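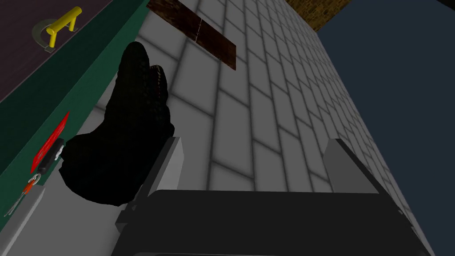

Gripper budget, January 24, 2020. The number we have been given is $3000, and it has to cover a gripper for the real arm, fingers, cables, and whatever the vendor has decided to call an adapter this year. I've had the sim open on the other monitor while filling in the request form, and it makes a decent argument about where the money should go. The fingers are flat gray plates, and the thing right at the left one is a black boot, or boot-shaped anyway, with a bumpy surface and no two sides parallel. Over on the green panel there are keys hanging, thin ones, with a fob. Flat plates are a fine answer to a box. We keep not asking about boxes.

So the plan to buy "a gripper, standard fingers" and be done by lunch is off. Notes on the alternatives, in the order I got annoyed by them.

**Volance.** Parallel jaw, electric, the one everybody wanted in August when we had no budget. Quote came back just under the whole $3000 with the standard fingers. Soft pads are extra. The mounting plate is extra. The cable is included, though the quote lists it on its own line at zero dollars, I assume so we'll feel grateful. Good force control according to the sheet, and the software side looks like it would talk to our controller without a fight. If we buy it we own a very nice gripper and have nothing left to bolt it on with.

**Ristier.** Cheaper, and they'll sell the body without fingers, which I like. Jaw opening is smaller. I spent a while trying to talk myself into the smaller opening and couldn't. A toe, maybe. The wide part of a boot, no. They do a wide version with a lead time described as "standard," and when I wrote to ask what standard meant, I got a link to the page that says standard.

**Kendico.** They don't make grippers. They make finger blanks and pad material, and will cut to our drawing. $1000 for a starter set in a couple of shapes, with pads. I first wrote this off as a luxury. Then I looked at how much of our sim time goes to objects that the plain plates meet on one corner, and moved it up the page. The catch is that somebody has to do the drawing, and the person holding the pen right now is me.

**Used.** Found a secondhand unit through Yammine, same family as the Volance one but a generation back. They want less than either of the new ones and include a return window. Seller photos show it from the one angle from which no gripper has ever looked bad. I've asked for the firmware version and a picture of the jaws closed.

### Where I've landed, in pencil

Used body from Yammine if the firmware answer is sane, plus the Kendico fingers, plus $100 for bolts, connectors and the small bag of things that we always forget and then drive out to get. That comes in under the ceiling with room left over for one mistake. I would like it written down somewhere that there's room for a mistake, so that when I make it, it will have been planned.

If the firmware answer is not sane: Ristier wide, same fingers, and we wait. Volance only if more money falls out of the ceiling, and I've looked up there.

### Things to settle before anybody signs

- Do the Kendico blanks fit the older body? Their drawing shows a bolt pattern. The Yammine listing shows a photo of a sticker.
- Pad material. Soft pads grip better and wear faster. Kendico says a set is good for up to 100 hours of contact, and I can't tell whether they mean contact or running time. Ask. Spares need to be in this order and not a surprise in the next one.
- Thin stuff off a flat face. Keys against a cabinet side are a different job from footwear on a floor, and I doubt one finger shape does both. Perhaps a narrow tip with a padded inside. Drew it twice; the second drawing looks like a duck.
- Bar handles. The yellow one on top of the cabinet is about the friendliest object in the whole model and I'd like at least one finger shape that doesn't ruin it for us. Plates ought to cope. Try it with the duck anyway.
- Arm payload with the heavier body. I have the arm's number and the Ristier number. Volance gives weight "without options," and the thing is nearly all options.
- Who pays for return shipping on the used one. The listing is very warm and says nothing.

### The sim's share

There was a suggestion in the margin of the last page (not my handwriting) that we could skip hardware for another quarter and keep running in sim, which costs nothing. It doesn't cost nothing, it costs the workstation and whoever is sitting in front of it, but I take the point. My reply, also now in the margin, is that the sim floor is a nice clean grid of gray tile and our floor is not, and I don't fully trust what our friction settings say about anything rubbery.

What I would do while we wait on quotes is put the candidate finger shapes into the sim and run them against the awkward objects first. Swap the gray plates for the narrow tip, leave everything else in the room alone, run the same approaches. If the narrow tip is useless there, we've saved ourselves $1000 and I never have to show anyone the drawing. If it looks good, that's worth something on the request form, where the box marked "justification" currently says "boots."

Also need a line for mounting time. Last time I put down an afternoon and it took 2 weeks, most of it spent on a connector that was the right connector for a different year. Putting 2 weeks down again and hoping to look efficient.

### To do

- Chase Yammine on firmware and jaw photo
- Ask Kendico about the bolt pattern and the pad hours, same email, so they can ignore both at once
- Export narrow tip, load in sim, boot first, keys second
- Weigh the old adapter plate. It's in the drawer marked ADAPTERS, under everything that isn't one
- Replace "boots" in the justification box
- Leave the Volance quote open until it expires, in case of miracles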